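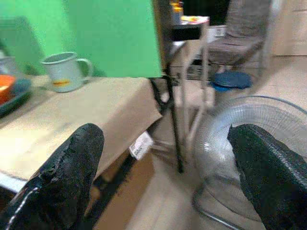
Vol. 2, No. 31

Custeo Table Settings: README

Custeo is a collection of small, everyday table settings: a cloth, a mug, a bowl, a plate, and whatever else ended up on the table that day. We love this stuff! Fancy dinner photography is easy to find, but try looking for a plain enamel mug on a beige tablecloth and you'll be searching for a while.

What's in it

There are 2,278 pictures in this release, sorted into 40 folders. Each folder covers one table and one set of dishes, with the pieces moved between shots. The opening picture has a good example of the kind of color mix we go for: a pale blue-white mug with a little yellow and red on the front, an orange bowl on a dark teal plate, and bright green behind the table. Orange on teal is a favorite around here and you'll run into it again in the Jitaru folders.

Folder names

Jitaru — mixed dishes on a cloth
Grerport — bare tabletops, mostly breakfast things
Wisier — serving pieces, pitchers, anything too big to stack

Inside a folder the files are numbered in the order they were taken. Gaps in the numbering are pictures we dropped as duplicates. Please don't renumber your copy if you plan to send us corrections, we go by the original numbers.

Labels

Every picture comes with a line in labels.txt. The fields are file name, cloth color, dishes, and notes, separated by tabs. Dishes are listed left to right. A bowl sitting on a plate gets written as bowl+plate, no spaces, so you can search for stacked pieces in one go (this turned out to be the most useful thing in the whole file). Colors are everyday names: teal, beige, orange, pale blue. If only part of a dish shows and we couldn't tell what it was, the label says "container" and the color, for instance "container, grey". Guesses are not allowed in the dishes field. Put them in notes.

Handles are marked too. "mug-R" means the handle points right as you look at it, "mug-L" left, and "mug-0" means it can't be seen.

Known problems

Cloth color drifts. Beige and cream got mixed up in the early Jitaru folders and we have only fixed 400 lines so far. The rest should be done in October.

Folds and hanging edges aren't labeled at all yet. We'd really like them to be — the way a cloth drops over the front of a table is half the fun of looking at these.

Using it

Free for study, teaching, drawing practice, or your own projects. Keep this README with the files if you pass them along. If you make something with it, please write and tell us!

Last changed 2004-09-24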